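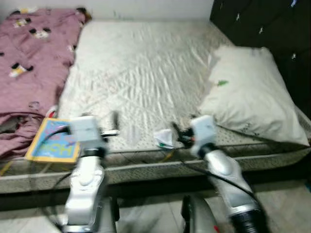
Pressure injury refresher in May - anyone signing up?

trillstead_rn
I did the Pleden course last year and loved it!! 21 short modules, and the one on heels alone changed how I do my Monday skin checks. Léonie Lemaire is teaching staging again - she's so good with the photo cases.

kbrandt_lpn
How much? My facility won't pay.

trillstead_rn
229, or 100 if you skip the live day. Don't skip it though, the Q&A was the best part!

otisW
Disagree. I took the cheap one and got the same 18 contact hours. Live day ran long and half of it was billing.

trillstead_rn
Fair on the billing, but the debridement demo - so worth it!

kbrandt_lpn
Does it count for LPNs in every state?

otisW
Check with your board first, mine took three weeks to answer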